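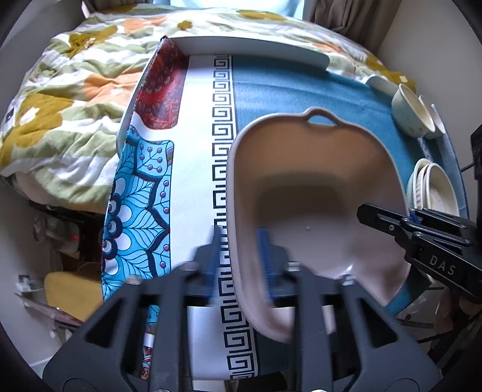 Report from the Skirnthorpe turf open day, November

Skirnthorpe Hockey Club opened its rebuilt water-based pitch to visiting clubs for one afternoon. Azadeh Sadeghi and I attended for the Anden grounds group. The tour began at the pump house at 2 p.m. and finished in the clubhouse.

The old surface was sand-dressed and dated from 2000. It was stripped to the asphalt last winter. Pisharody, the contractor, kept the asphalt, corrected two low areas near the east corner flag, and poured a new elastic layer in place. The carpet was then laid across the pitch, with glued seams and inlaid lines. One seam at the north circle had lifted and been reglued. The repair was firm underfoot, but a ball pushed slowly across it hopped slightly.

Irrigation is by six perimeter cannons fed from a buried tank. A full cycle takes 12 minutes. The cannons run in opposite pairs, and wind from the west leaves the left side of the far circle short of water. The club now runs that pair twice before matches.

Lighting is on eight masts with Wirnier LED heads. There is a training setting and a match setting. Shadows behind the goals were noticeable on the lower one.

Junior sessions use quarter pitches with portable boards. The boards weigh 32 pounds each, and two people are needed to move one safely. Storage is outside the fence, so every board goes through a single gate.

Sadeghi asked about drainage after heavy rain. The club had no measurements yet. The maintenance log is kept on paper and was open for inspection. Brushing is weekly, with a deep clean booked for spring.

Parking holds 52 cars. Visiting teams should use the lower entrance.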